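Week 9 notes: picking a demonstration kit (the buying lecture)

Angeliki Giannakopoulos, room and tute times as usual. These are typed up from what I said in the lecture, plus a few bits I forgot to say, so apologies for the rambling. Last updated 6/30/20.

Right, so last week we did teleoperation and why it wears everybody out. This week is the other road, where you skip the robot altogether while you're recording and put a gripper straight in a person's hand. You squeeze, the jaws close, the camera on the tool watches them do it, and later on a policy learns from that. I love this stuff, I'll be upfront about it, but today we're looking at it the way a buyer would, with the chequebook half closed!

The kit we're marking up is the Lurnileck two-hand set. I've had it on loan through Conberg, and Américo Abreu over in the workshop has had his mitts on it nearly as much as I have. What you get is a pair of hand-held grippers, a charging dock, a calibration board and a licence for their sorting software, Truvimia. The education price is 1,753 dollars before freight. Freight was not nothing. Ask for it in writing.

What I look at first

Fingers. Before I read a single spec I open and close the thing for a good while and see how my hand feels. The Lurnileck trigger is light at the start and then stiffens up right where you want finesse, so on thin packaging I kept crushing things. You do get used to it. Whether your participants will get used to it in a one-hour session is another question, and it's one I'd like you to argue about in the tute.

Pads. Soft pads with some texture forgive a sloppy approach, hard ones don't. Spare pads are sold in packs of 4 and you will go through them, so put them in the budget line now and save yourself a grovelling email in spring.

Weight. Fine for one hand. With one in each hand my forearms were done well before the battery was. Nektarios Chatzigeorgiou, who tutors the Thursday group and rows, had no complaints whatsoever, so take that as you will.

Now, the software. Truvimia splits your recordings into episodes and throws out the ones where tracking dropped. In my April trial it kept 70 per cent of them, and I was a bit cranky about the rest until I went through the rejects by hand and agreed with nearly all of it. The culprit was me swinging the tool too fast between objects. Slow down on the transfers -- it feels silly, do it anyway.

Where to record

This is the part of the lecture where people started packing up, so read it properly please. A bare bench in a lab gives you gorgeous clean data that is no use to anyone who wants a robot to clear up after tea. Go somewhere people eat and shop and leave things lying about. You want shiny surfaces, patterned surfaces, bags that scrunch, and boxes that turn up at an angle.

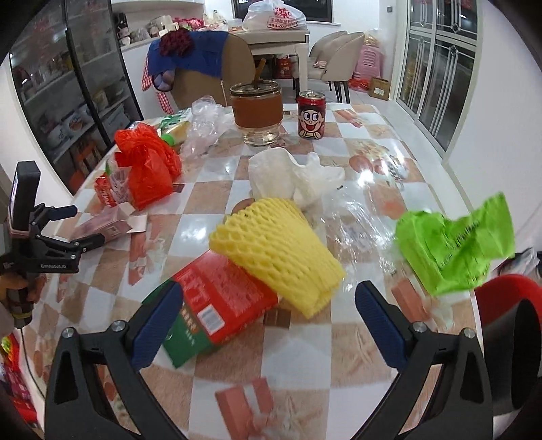

Plastic bags deserve their own paragraph. They have no fixed shape, the clear ones barely show up against a pattern, and a knotted one grips completely differently from one that's lying open. If your task list is all mugs and blocks, you'll have a lovely demo and a policy that falls over the minute somebody brings the groceries in. Foam fruit netting is another good one, because it squashes before the fruit underneath pushes back. Cardboard is easier, though an open lid flap gives the fingers plenty of chances to catch.

Glossy tablecloths, too. Ceiling lights bounce off them in great white streaks, and the tracker may or may not cope. Do a short test recording, move a lamp if you have to, and write down what you moved. Athina Antoniadis lost an entire afternoon last year to a lamp she hadn't written down and I'm allowed to tell you that because she told me to.

The rival kit from Fülöp is cheaper and has the nicer wrist angle, but you have to export every session manually and I found that maddening. If you're only recording a handful of sessions I'd still consider it. For a whole semester, I'd pay the extra for the Lurnileck.

For the tute

Bring a one-page recommendation for a small department that can afford one kit and 3 sets of spares. Say what you'd record first, and in what sort of room. I don't mind which kit you pick, I do mind if you leave out the freight.

Apostolos Konstantinidis has the sign-out sheet if you want a go of the grippers before then. Bring them back charged, please, both of them.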